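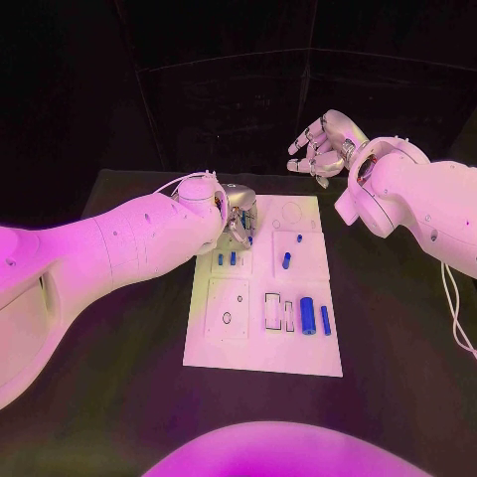 Gridbridge is a table of public-records lawsuits brought against state agencies, one row per complaint. It has 248 rows and 17 columns. Before you cite it, please read the part on outcomes, which is weaker than the column names make it sound.

The project started when Milan Verhoeven tried to check a claim that kept turning up in press releases: that agencies "almost always" settle these suits before a judge rules. No source was given. We still can't confirm the claim, and I doubt anyone making it could either.

## What's in the file

- `case_id`: ours, not the court's
- `court`: name as printed on the complaint
- `agency`: the first agency named, even when several were sued
- `filed`: date of the clerk's stamp
- `request_text`: what was asked for, shortened by hand
- `exemption_cited`: the agency's stated reason for holding records back
- `outcome`: see the warnings
- `fees`: attorney fees awarded, blank if unknown

The other columns are links, docket numbers and coder initials. A blank in `fees` does not mean zero. At least one newspaper column has already treated it that way.

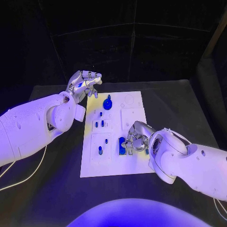
*Last changed: 16 March 2020*

## How the rows were coded

Evelien Wouters, Siebe Kramer and Jasper Groen read the complaints. All 3 coders read every complaint and picked an outcome without seeing the others' answers. Where they split, the majority won and the `split` flag was set. Majority rule is a cheap way to settle a legal question, and I wouldn't lean on a flagged row without opening the docket.

Later filings were read only when the court had them online. Some courts post everything, some post a docket sheet and nothing else. The table therefore knows much more about well-funded courts than poor ones, and no amount of weighting is going to fix that.

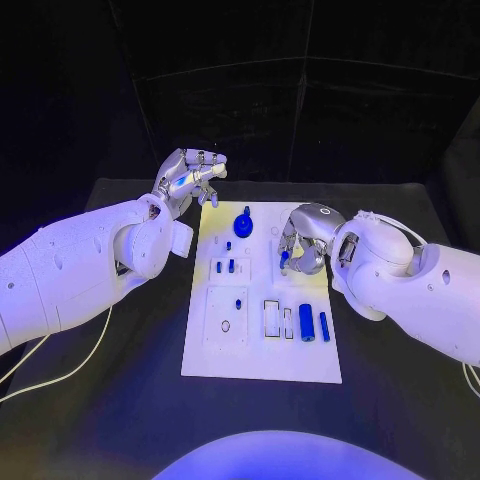
*Two arms over the board, with a black, curtain-like backdrop behind.*

## Known problems

**"Settled" is a guess in many rows.** A voluntary dismissal can mean the agency handed over the records. It can also mean the plaintiff ran out of money. We marked both as `settled` in version 2 and split them in version 3, but only where a paper trail existed.

**Exemptions are quoted, not tested.** If the agency said "ongoing investigation," that's what we wrote down. Whether there was an investigation is another matter.

**The Durance import.** Rows tagged `durance` came from an older spreadsheet with no notes on how it was built. Jasper Van Beek rechecked the filing dates. The request text was left alone, and some of it reads like a summary of a summary.
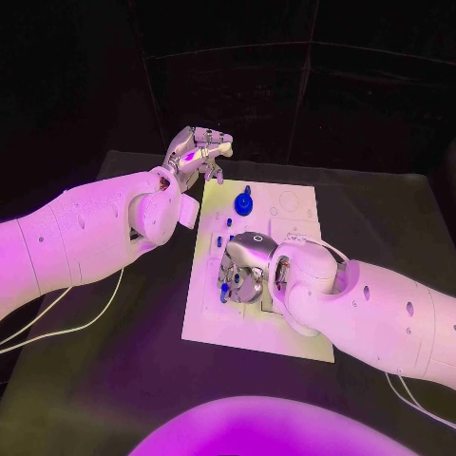 **Can I use this to rank agencies by how secretive they are?**

The table only covers requests that ended in a lawsuit, so it can't tell you how an agency treats the ones that didn't. An agency with many rows may just have more people asking.

## License and fixes

Free to reuse with credit to Gridbridge. Send corrections as a pull request with a link to the filing. Corrections that cite an agency's own press office will be read and probably not merged.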